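Progress report, Hidar method, Drernport lab
Thursday, May 11, 2023

We have now run 63 urine samples for nicotine breakdown products. Recovery looks fine on paper. I don't trust it yet, as the spiked samples were all made from one clean pool.

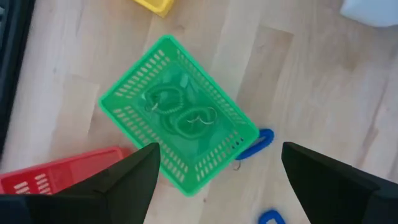

Leckie's reviewer disagreed, writing that one pool is normal at this stage and that we should move on to field samples.

We would prefer 2 more pools first. Stelletti quotes 200 injections per column, and our peaks were tailing well before that. Sample batches could at least be told apart by color, like the blue ring and the green one on the tabletop; at present we rely on handwritten labels, and two were misread.
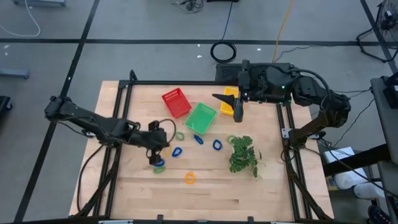
Blank readings also drift upward late in the day. The supplier blames our water.

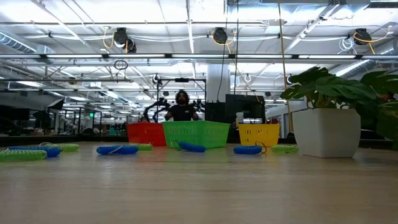 We have asked for a second water source before paying the $1,082 service fee. Field samples stay in the freezer until September.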